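Open Day at the Robot Lab: What Does a Robot Do With a Plate?

On Sunday the lab at Dremarora opened its doors to families, and 300 people came to look around. If you missed it, this page explains what was going on at the plate table.

What is a robot arm?

A robot arm is a machine that can bend and turn a bit like your own arm. It has stiff parts, called links, and places where it can bend or turn, called joints. Your shoulder, elbow and wrist are joints too. Inside each joint of a robot arm there is a motor. A computer tells every motor how far to turn.

At the end of the arm is a tool. For this job the tool is a gripper, and it does the work of a hand. It has fingers that open and close.

The plate job

Putting a plate in a dish rack sounds easy. You have been using your hands since you were a baby, so you don't need to think about it. A robot has to work out each part of the job:

Where is the plate?
Which part of it should I hold?
How hard should I squeeze?
Where is the gap in the rack?

Plates are hard to hold because they are round, thin at the rim and often slippery. If the robot squeezes too lightly, the plate can slide. If it squeezes too hard, the plate can tip or crack.
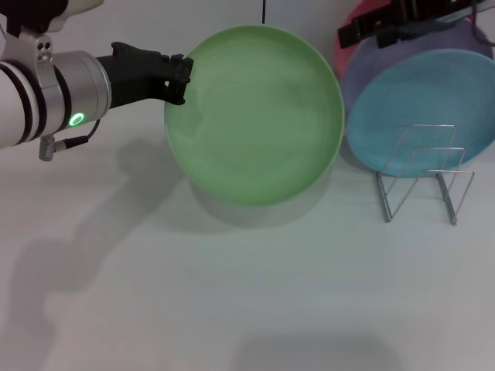 The gripper at the rim of the green plate. The wire rack is on the right.

Ruoxi Wei ran the table in the morning. She asked visitors to pick up a plate using just a thumb and one finger, with their eyes shut. Most people touched the plate in two or three places before they picked it up. They were feeling for the edge.

Why are the plates different colors?

The colors help people and computers tell the plates apart. If someone says "green plate," the program can look for green and leave the red, purple and blue ones alone. Later the team will try plates that are all white, and that is harder.

How does a robot see?

Robots see with cameras. One camera can look at the whole table from higher up. Another can be fixed near the gripper, so it moves when the arm moves.

The camera near the gripper gets very close to things. Close up, it may have almost nothing to look at. Try it yourself: put your nose near a wall and look straight ahead. You can't tell which room you are in. In the next picture there is only a plain gray surface with a dark, straight line running across it, and a thin curved mark that could be a hair or a bit of cable.

A person would guess that the line is a gap between two flat pieces. A computer has to learn that a line like this is not the edge of a plate. That is one reason it helps to check more than one camera.
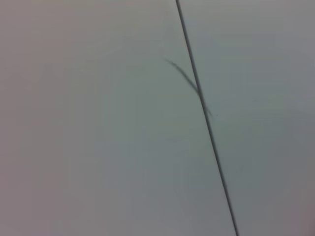

Words to know

Link: a stiff part of a robot arm.
Joint: a place where the arm bends or turns.
Gripper: the tool that holds things.
Rim: the outside edge of a plate or bowl.
Program: the list of instructions a computer follows.

Questions visitors asked

Does the robot get tired?
No, but its motors can get warm, and then it has to rest.

How many tries does it need to learn?
Duygu Türkmen said the team had saved 905 tries at the plate job before the open day. Some went well and some did not. Both kinds are useful.

Can it wash the plates too?
Not this one. Water and motors do not mix well.

Try this at home

Ask a grown-up for a plastic plate and a pair of kitchen tongs. Stand the plate up in a dish rack using only the tongs. Then try it again, holding the plate by a different part of the rim, and write down which way was easier.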